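Vedero region slips in yearly town budget ranking, Marinho holds first

MARINHO - Towns along the coast are still pulling ahead of the inland ones, and the gap got wider this year. That is the short version of the yearly budget ranking put out in August by Stidemeo, a regional business weekly.

The list covers 22 towns. Each gets a score based on income per resident, new firms opened, local debt, jobs and how much of the budget goes to building instead of running costs. Marinho scored 66, top again. Gramik, a river town that used to sit near the bottom, climbed to second. Third place went to the port district next door to Marinho, same as last year.

Bad year for Vedero. Scores fell in nearly all of its towns, mostly on jobs. The furniture plant there cut a shift in spring and the town hall has not found anyone to take over the empty half of the site. Talks with a food packing firm are "still open," according to the town's press office. No date given.

Gramik's jump comes down to debt. The town paid off a road loan early and put the savings into a new business park by the rail line. Roughly 30 firms have signed up for space, most of them small: repair shops, a printer, two bakeries, a cold storage company. Rents are fixed for the first three years. After that, market price.

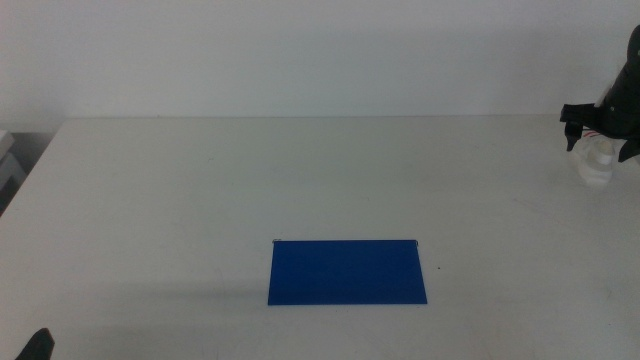

Not everyone likes the method. Inland mayors have complained before that counting new firms favors places with tourists, where a summer snack bar counts the same as a machine shop with 20 workers. Stidemeo says it will look at weighting firms by size next time but wont change the results already published.

The weekly also warned that this years numbers do not include the new fuel tax, which took effect after the data was collected. Trucking towns will probably feel that one first. Marinho less so, it ships most goods by sea.

Full tables are in the print edition, on newsstands from 7 a.m. Online version later in the month, subscribers only.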